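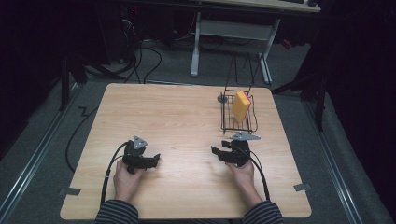

A peach tree has to be cold for a long time before it will agree to make peaches. Growers call this the chilling requirement, and it is measured in hours, usually the hours a tree spends between 32 and 45 degrees Fahrenheit while it is dormant. If the tree gets enough of them, it wakes up in spring and blooms more or less all at once. If it doesn't, it blooms late, or in patches, or puts out leaves and skips the rest. Our group planned this project at a square table with a light oak grain top, and oak seemed like a much easier tree to study, having already been turned into furniture. We picked peaches anyway. The question was whether the trees in one small orchard still get the cold they were planted to expect, and the answer took us from December to March and used up every clean jar in two apartments.

Background

Most writing about warming and fruit is about summer: heat, drought, sunburned apples, irrigation bills. Winter gets less attention, possibly because a mild January is pleasant and people are reluctant to complain about it. For stone fruit it can be a serious problem. Buds that haven't been chilled enough need more warmth to open and open unevenly, so bloom can drag on and the fruit ripens in installments. A picking crew has to go through the same rows again and again.

A warm winter can also do damage from the other direction. Once a tree has met its requirement, it stops being careful. A warm spell in February pushes the buds along, and then an ordinary frost kills them. So the grower would like plenty of cold, early, followed by no surprises, and is not in a position to insist.

Different varieties need different amounts. Some low-chill peaches bred for Florida get by on very little. Traditional varieties from farther north can want four or five times as much. An orchard planted decades ago is basically a bet on the winters of the time.

The site

Skundetti Orchard is outside Hinds, on a slope that runs down to a creek. It grows several kinds of peach, but we worked only with the Riltusen, a mid-season yellow freestone that makes up most of the older blocks. The owners describe it as a reliable tree with boring flavor. They also told us the bottom rows have always bloomed better than the top rows, which they put down to the soil. We thought it might be cold air. Cold air is heavier than warm air and drains downhill on still nights, so the creek end of an orchard can run a good deal cooler than the top without anyone noticing until a frost.

Our hypothesis was that the bottom rows were collecting more chill hours than the top rows, and that cuttings from the bottom would open sooner when brought indoors.

Methods

We hung 5 Eltico temperature loggers on the slope, two at the top, two near the creek and one in the middle. Each was tied at chest height on the north side of a trunk, under a shield made from stacked white plastic saucers. The saucers came from a garden store and were the only part of the equipment that never gave us trouble. The loggers recorded once an hour. We downloaded them every other week and counted each reading between 32 and 45 degrees as one chill hour.

This is the simplest of the chill models. There are better ones that subtract credit for warm afternoons and give partial credit for temperatures just outside the range. We read the paper on the most respected of these twice and understood it once, briefly. Since the simple count is what the orchard's own records use, we stayed with it, and we come back to this under Limitations.

For the bud test we cut 70 shoots in late January, half from the top rows and half from the bottom, each about the length of a forearm and carrying plenty of flower buds. The shoots stood in jars of water on a windowsill in the heated end of the greenhouse. We changed the water and recut the ends twice a week. A shoot counted as open when at least half its buds showed pink. "Showed pink" sounds like a clear standard and caused more disagreement than anything else in the project. In the end we held a paint chip next to each bud and let the paint chip decide.

Results

The creek end was colder, and by more than we expected. By the end of February the bottom loggers had 200 more chill hours than the top ones. Nearly all of the difference came on clear, still nights. On windy or cloudy nights the slope was the same temperature all the way down, and the graphs lie on top of each other so neatly that at first we thought we had downloaded the same file several times. (On one occasion we had.)

The middle logger did not land in the middle. It tracked the top rows closely through most of the winter, which suggests that the cold pool by the creek is shallow and has a fairly definite edge. A line of brush along the lower fence may be helping to hold it in place. We would have liked another logger or two between the middle and the bottom, and we would have liked to think of that in November.

In the bud test, shoots from the bottom rows opened first and opened together. Of the shoots from the top, a few kept pace, most lagged by a week or more, and several never opened at all. Three weeks in, 34 shoots had reached the half-pink mark, and the large majority of those were from the creek end. The stragglers from the top had a lot of leaf and not much flower, the pattern the textbooks describe for trees that haven't had enough winter.

Discussion

The results fit the hypothesis, which made us suspicious enough to go back through the spreadsheet. We found one error, a block of top-row readings pasted in twice. Correcting it made the gap slightly wider, so we were rewarded for honesty, an outcome we don't expect to see repeated.

What we can't say is that warming caused any of this. We measured one winter on one hill. A slope with a cold bottom would have had a cold bottom a century ago. What the comparison does offer is a rough preview. The top rows are living through a winter somewhat warmer than the one at the creek, in the same soil district, under the same pruning, with the same variety. If winters around Hinds keep getting milder, the bottom rows could start to behave the way the top rows do now, and the top rows could become a very well-kept collection of leafy trees.

There is an awkward side to the advice that follows. The obvious thing is to replant the top with a lower-chill variety and leave the Riltusen by the creek. But the creek end is also where a late frost will do the most harm, for exactly the same reason that it gets the most chill. The trees that wake up properly are the ones standing in the cold puddle when they do. We put this to the orchard as a trade-off. They said they had noticed.

Limitations

The hourly count ignores warm afternoons, and there were a number of those in February. A model that subtracts for them would lower the totals everywhere and might shrink or stretch the gap between top and bottom. Cut shoots in water aren't trees, and they get nothing from their roots. The greenhouse windowsill was warmer at the radiator end, and although we rotated the jars, we rotated them on a schedule that assumed everyone would remember it. One of the top loggers lost several days when its battery came loose, and we filled the hole with readings from the other top logger. Soil was not tested, so the owners' theory is still alive.

Further work

A second winter would help more than anything else. The loggers are still hanging at Skundetti, and the saucers are holding up. Whoever takes this over should move the middle logger downhill, start the bud test earlier with a new batch of shoots every two weeks, and ask before borrowing jars. The paint chip is in the project folder, clipped inside the back cover.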